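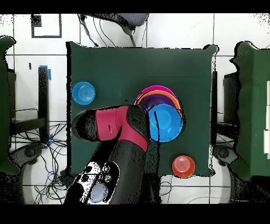

Ticket 806: Bowl set page shows the wrong color
Shop: Kohlhase Tableware
Status: Open, again

Wednesday, 9:10 a.m.
Customer picks the orange bowl and the cart says purple. Picks purple, gets magenta. Confirmed on my machine, where I now have 26 bowls in the cart and no idea how to explain it to accounting.

9:45 a.m.
Cleared the Brunditz cache. The cart now says "undefined," a color we do not stock.

11:20 a.m.
The Vutcombe import put a blank row at the top of the color table, so every name slid down by one. Deleted the row. Orange is orange. Closed the ticket and went to get a sandwich.

1:05 p.m.
Reopened. The import runs every 2 hours and brings its blank row along each time. Asked Brondent, who host it, to skip empty lines. They replied that this is a feature request and I am number 143 in the queue.

1:30 p.m.
Added a filter on our side. Left a note in the code apologizing to whoever finds it. Checking again after the 3:00 import.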